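A Wednesday at Skerden: the robot house with no robots in it

The sign at the Vusville business park still has the previous tenant's name on it, so I walked past Skerden twice before Siv Halvorsen came out to the parking lot and waved. I had pictured sparks, or at least a forklift. Skerden's visiting day in March turned out to be five visitors, a kettle and a long room full of people looking at screens.

What they make is practice. A robot that is supposed to find its way through a home has to see a lot of homes first, and real homes come with dogs and owners. So Skerden builds its houses on computers, sends a pretend robot through them and saves what it would have seen on the way. All of that goes to a learning system down the hall called Jeltden, which Siv spoke of the way people speak of a nephew with potential.

The house we were given is called Solheim. Flora Mowat, who lays out the rooms, let us each have a turn driving. You get a controller, a starting spot and an instruction in plain English. Mine was "go through the open door." I went into a wall. Flora said the wall was fine, and asked if I would like to try again or keep the wall. One complete trip, from instruction to arrival, counts as an example. Their best drivers manage 100 before lunch. I managed 3, and one of those was thrown out because I had spent most of it spinning.

Teodoro Enriquez does the throwing out. He had 218 trips waiting when we sat down beside him, and he went through them at a speed I found slightly insulting, given how long mine had taken. Crashes are not thrown out, by the way. They go in a separate pile, and Jeltden gets those too, so it can learn what a bad idea looks like. My wall has therefore been kept for science.

I asked whether all this couldn't be done by a program. Much of it is, he said, but the program takes the same neat line every time and people wander. He said "wander" while looking at me.

He stopped on one view so we could talk about what makes a good one: 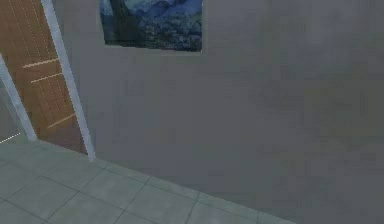
Solheim, indoors: gray wall, tiled floor, a door standing open, and somebody's taste in art.

I said there was an awful lot of wall. Teodoro said there is an awful lot of wall in most houses, and a system that has only been shown tidy views of doorways gets lost the moment it turns its head. The painting, which looks very much like "The Starry Night," started a longer debate. Mamta Kandpal, who runs the training side, would like the pictures swapped more often. She worries that Jeltden will learn to look for swirly blue paint instead of doors – and then be no use at all in a house with family photos. Flora likes the painting where it is. I gathered this was not the first round.

We finished in the kitchen, the real one, where Divina Cabrera handed out cookies and a form asking what we had learned. The visit takes nearly two hours and you should bring a sweater, as the room is kept cold for the computers. On my way out I pulled a door marked push.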